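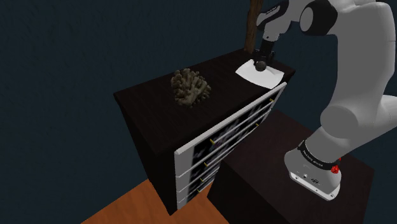
The simulated arm with a small dark ball over the white plate, on top of the chest of drawers.

Can a machine tidy your bedroom yet? I went along to Marnel's open afternoon on 14/05/2024 hoping for a yes, mainly because my own chest of drawers has been a dumping ground since October. What I got was "sort of, and only on a computer", but I came home more cheerful about it than I expected.

Marnel is a small software outfit that builds pretend rooms for robot arms to practise in. The room they had up on the big screen is called Tovov, and the job in it is one every parent will know: pick something up off the furniture and put it where it belongs. I'd have that done before the kettle boiled. The arm needs telling an awful lot first — where the edge of the furniture is, how hard to squeeze, when to let go.

Waqas Mirani, who runs the project, was refreshingly plain about how it's going. Over the past month the arm has managed the full job on 70 per cent of its tries, he told us, and that's with everything sitting still and no cat. "Put a jumper over the handle and we're back to square one," he said. I liked him a lot.

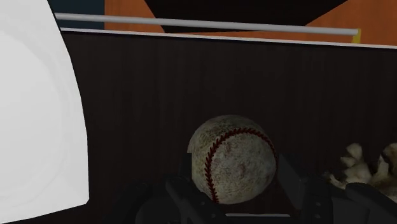
A scuffed baseball in the black gripper, seen close up in the same simulation.

Round things are a pain, apparently. A ball gives the fingers very little to hold on to, and if it's let go a touch too early it rolls off and you're looking under the bed for it. Soft things are worse! Folding is a long way off, and Mirani wouldn't be drawn on socks at all.

The shop-floor side is moving a bit faster. Björklund, the homeware chain, wants to try a real arm putting returned goods back on the shelf in two of its stockrooms, using a program called Imar that grew out of the Tovov work. A member of staff will stay with each one. Mirani hopes to have them going within five months, and reckons a version for the home is at least three years away, "and I'd add a bit to that if I were you".

So I'm still on tidying duty. Marnel is planning another open afternoon in the autumn — booking isn't open yet, but tea and biscuits were free this time and very decent.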